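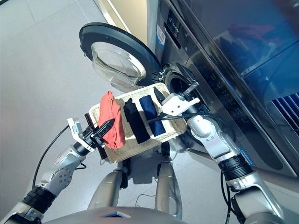
How many demonstrations should I record before I train a two-arm policy, and should I record them by hand guiding or by teleoperation?

Posted by tray_and_error, 9/29/26

I have two arms on one torso, parallel-jaw grippers, and a head camera. The task family is laundry handling: carry a loaded tray to the machine, move garments between tray and drum, carry the tray away. I have read recommendations that differ by a factor of ten or more. I have also read that hand guiding gives cleaner data than remote control. My arms support both. Hand guiding is gravity-compensated and feels fine on one arm, less so on two. For teleoperation I have a pair of Grirow leader arms with the same joint layout as the robot, plus a foot pedal to start and stop an episode.

Recording time is limited. I would like to pick one method and one target number before I start.

torquelimit
Accepted

Record by teleoperation with the leader arms, and plan in stages instead of fixing one total. For a rigid tray carried by both grippers, a first stage of 69 good episodes was enough in my setup to show whether the policy could learn the approach and the lift. It was nowhere near enough for the garments. For moving folded cloth in and out of a drum I ended up with over 1,000 episodes, and the last few hundred still helped.

On hand guiding versus teleoperation, the main issue with a head camera is that your own body ends up in the picture. When you push the arms around, your hands and forearms are in view in nearly every camera image. The policy then trains on images that contain a person and runs on images that do not. You can replay the recorded joint trajectories with nobody in view and record the camera during the replay. That works for rigid objects in fixed positions. It fails for cloth, which never settles the same way twice, so the replayed grasp lands a little off and the whole episode goes in the trash.

The second issue is force. In hand guiding you feel the contact directly and correct for it, but the correction goes in as position only. Unless you log joint torques and use them, the policy never sees what you were reacting to. In teleoperation without force feedback you are limited to what the camera shows, the same as the policy. Your episodes come out slower and uglier, but they only depend on information the policy will have.

This only holds if you drive from the camera feed. If you stand beside the robot and look over its shoulder, you are using a view the policy does not get. The usual symptom is at the drum opening. A gripper or the edge of the tray hides the rim from the head camera, the operator leans over to see, and the policy learns to move confidently through a region where it has no information. Drive from the monitor, and if you cannot do the task that way, move the camera or add wrist cameras before you record anything.

Two-arm specifics:

Once both grippers hold the tray, the arms form a closed chain. Leader arms are not coupled, so small differences between your hands turn into internal load on the tray. Mine bent one tray visibly and tripped the torque limit on a wrist joint. I lowered the position gains on one side during the carry. A low stiffness on the following arm is enough.

Log commanded position and measured position separately. Train on the commanded values. During contact the two differ, and the difference is what produces the grip. If you train on measured positions the grippers close to the surface of the object and stop there, and the tray slips.

Fix the order of the hands. If you grip left first in half the episodes and right first in the other half, expect a policy that hesitates between the two. Pick one order and write it on a card next to the monitor.

Trim the pauses. An operator who stops for two seconds to think has recorded two seconds of "do nothing" in a state where something should be done. The policy will stop there too, and for longer. I cut any stretch where neither leader moved for more than half a second, except at the end.

Record recoveries on purpose. Start some episodes with the tray slightly off level, or with one gripper a little short of its grasp, and record the fix. About one episode in five is a reasonable share. Do not record yourself causing the error, only the part that follows it.

On the total, stop at the end of each stage, train, and run 20 trials from start positions you wrote down in advance. Sort the failures by phase of the task. Record the next stage only for the phase that fails most. If you skip this you will end up with a great many copies of the easy part.

drum_side_up

Agree with most of that. I would not write off hand guiding completely. For the last few inches before a grasp I use it on one arm to find poses, save those as waypoints, and then do the real recording by teleop. It saved me a lot of fumbling in the first week.

Different operators matter more than I expected. Our set had 7 operators and the policy picked up at least three distinct ways of setting down a tray. We went back and kept the two most consistent people. Fewer episodes, better result.

For software, Ernura records both arms and all cameras on one clock, and I have had no trouble with it. Driltard is simpler to set up, but the version I used in March stamped images when they were written to disk, not when they were captured. The lag grew over long episodes. Check yours by moving an arm sharply in front of the camera and comparing the image with the joint log.

priedītis_lab

At Priedītis we did 2,000 episodes and it works ok. Just record more. Also change the light and the garments between sessions – we did not do this at first and had to redo a lot. Use the foot pedal for discard as well as for start and stop, long press works.

tray_and_error

Thanks. Going with the leader arms and staged recording. I tried driving from the monitor this afternoon and could not judge depth at the drum opening at all, so wrist cameras come first. Will post the failure breakdown from the first stage in a new thread.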